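3. What people keep, and where they keep it

I should say at the start of this section that I did not set out to write about small things. The study was meant to be about moving house. Touran Akbari and I had 40 households lined up in Koldale, all of them within a year of a move, and the plan was to ask how they decided what came along and what got left behind. Sofas, bookshelves, the piano somebody's uncle wanted. We had a whole page of questions on furniture. People answered them politely and quickly, and then they wanted to talk about the drawer.

It was nearly always a drawer, though sometimes it was a tin, a bowl by the door or a shoebox lid. Everybody knew what I meant once I stopped calling it "miscellaneous storage" (Touran's phrase, and she has since dropped it). One woman told me she had sold a dining set without a second thought and then sat on the floor for most of an evening with a box of odds and ends, unable to throw out a single button. I wrote that down and underlined it, and by July we had torn up the furniture page and started over.

3.1 The sorting talks

The new version was simple. We asked people to bring one container of small stuff to the table and go through it with us, piece by piece, saying whatever came to mind. Of the original 40 households, 26 agreed. The others were perfectly nice about it, but a few said they'd be embarrassed, and one man said he would rather show us his tax returns! I get it. My own box has dead batteries in it.

We did the talks at home wherever we could. I had tried two of them in our meeting room at Histateck and they fell flat. People sat up straight and gave me tidy reasons. At their own tables they wandered, which was what I was after — they'd pick something up, put it down, go make tea, come back and pick up the same thing again. I stopped trying to steer. A talk could run well past lunch, and the longest one went on until the owner's kids came home and started claiming things out of the pile.

3.2 Hair things

The group of objects that surprised me most was hair accessories. I had expected keys and coins to lead the way, and they did turn up everywhere, but nobody had much to say about a coin. Clips and ties got stories. They also got lost, lent, stolen by sisters and found in coat pockets, and people seemed to hold them in a sort of shared pool that belonged to whoever had long hair that week.
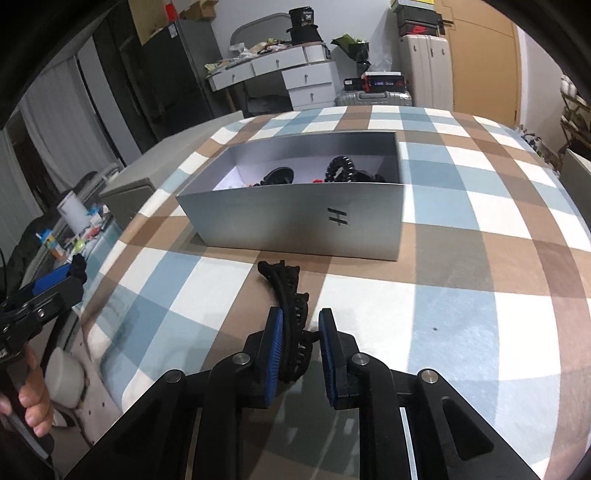
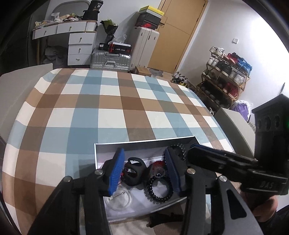 Figure 3. Hair accessories at a table with a plaid cloth.

Ties were treated as supplies. When I asked one teenager which of hers she liked best she looked at me as if I had asked for her favorite paper towel. Clips were different. A clip had usually come from somewhere: a trip, a grandmother, a drugstore run before a wedding. Seven people told me about a clip they no longer owned, and could still tell me what it had been like to close it with one hand.

I want to be careful here. Yevhen Pylypenko read an early draft and pointed out that I was hearing more about clips in part from asking more about them, and he was right. I had gotten interested and it showed. So Makis Ververidis went back through the recordings and marked only the remarks that came before any question from me. That left 73 unprompted remarks on small objects of all kinds, and hair accessories were still the largest group, ahead of keys and sewing things. The gap got smaller, but it held.

3.3 Borrowing without asking

The other thing Makis noticed (I had missed it completely) was how often people talked about taking. Nobody in our talks said they would borrow a sweater without asking. Hair ties, pens, safety pins and lip balm were fair game. Tkachenko, in her work on shared kitchens, calls these "loose goods," and I've used her term through the rest of the paper. A loose good has an owner on paper, but hardly anyone would make a fuss over it.

What interests me is the moment when a loose good stops being loose. One father described a fight between his daughters over a clip that had gone back and forth between them for years. Neither had cared much. Then the older one was packing for college, and suddenly it was hers and always had been. I heard versions of that story with a can opener, a pair of nail scissors and a very ordinary pencil sharpener. Every time, somebody was about to leave.

Moving, in other words, had crept back into the study by a side door. I was a little annoyed about that, given the page of questions we had thrown out, and Touran was kind enough not to mention it. The next section goes back to the moves themselves and looks at which containers were packed first, which were packed last, and which rode up front in the car on somebody's lap.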